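Holano Mudside 83 Road Trip Duffel

The Mudside 83 is a large soft bag for people who are sleeping each night in a different motel. It holds 83 litres and is 78 cm long when it is full, so it lies across the boot of most station wagons. The main opening is U-shaped and you can reach the bottom without taking out all your clothes on the bed.

Colours: charcoal, olive, ochre
Price: $132

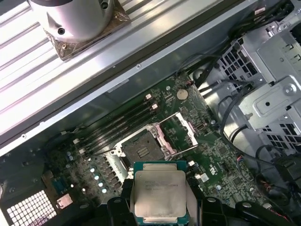 Handles and base

Two carry handles are sewn around the whole bag. The base is double and can stand on a muddy caravan park without harm, but please do not leave it in a puddle over night. 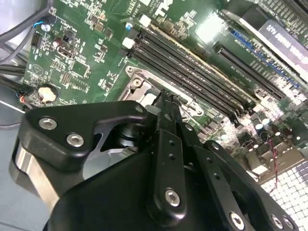
The optional Watkins trolley frame makes from the duffel a wheeled bag, which is comfortable at the airport or for a long hotel corridor. It is delivered flat. You fasten it with hex-socket screws, silver ones like those on the black plates in the photo, and the key is in the small pouch. Tighten them again after the first day of travel.

Pockets

There are two pockets inside the lid and one outside at the end, for the things you want at check-in. The outside pocket has no lock.

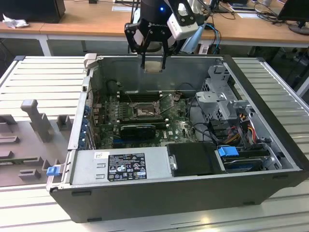 Computer tower on its side, side panel removed

Cleaning

Use a soft brush and lukewarm water. The Ukow rain cover is sold separately and may be washed by hand. 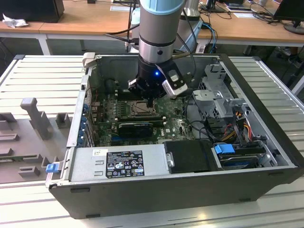
Open case on the slatted work table

Returns

Unused bags can be sent back within 28 days. For questions about spare buckles, please write to Kilian Reisinger at our service desk.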